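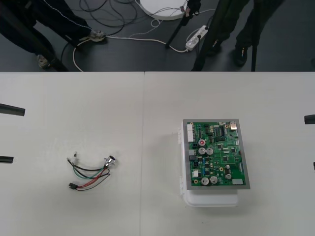

**Which end of the harness goes to the board?**

I have a circuit board in its gray frame, a white enclosure and a harness with red, green and black wires. Do I plug in before the board goes in the box?

**cernano_bench**

Yes, plug in first. Leave the ring terminal for last – it should be the ground.
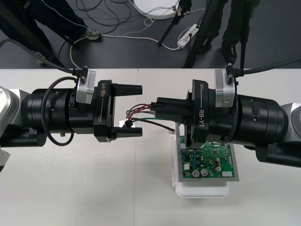

Keep slack in the red and black pair, 4 inches is plenty.

**asness11**

Mine went in either way.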